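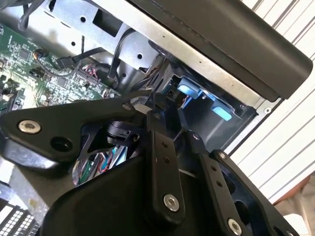 Interior of an open desktop computer.

Skurari is a blended herbal infusion from the hill parish of Grimcombe, made from dried lime blossom, apple peel and a small share of roasted barley. It is sold loose and in paper sachets, and contains no leaf of the tea plant.

The blend was devised by Sándor Oláh, a confectioner by training, who began serving it in the tasting room he ran above the Tóth bakery. Early batches were mixed by hand and offered only to customers attending his evening classes. The name is taken from the lane on which the first drying shed stood.

Production later passed to Tradine, a merchant of dried fruit and herbs, which keeps the original proportions. The peel is dried for six hours before blending. Each batch weighs 710 kilograms and is packed in tins of 400 grams – the sachets are filled separately.

Skurari is normally steeped in freshly boiled water under a lid and served without milk. In Grimcombe it is also used cold, as a syrup base for poached pears.

See also: Herbal tea; Lime blossom; Barley tea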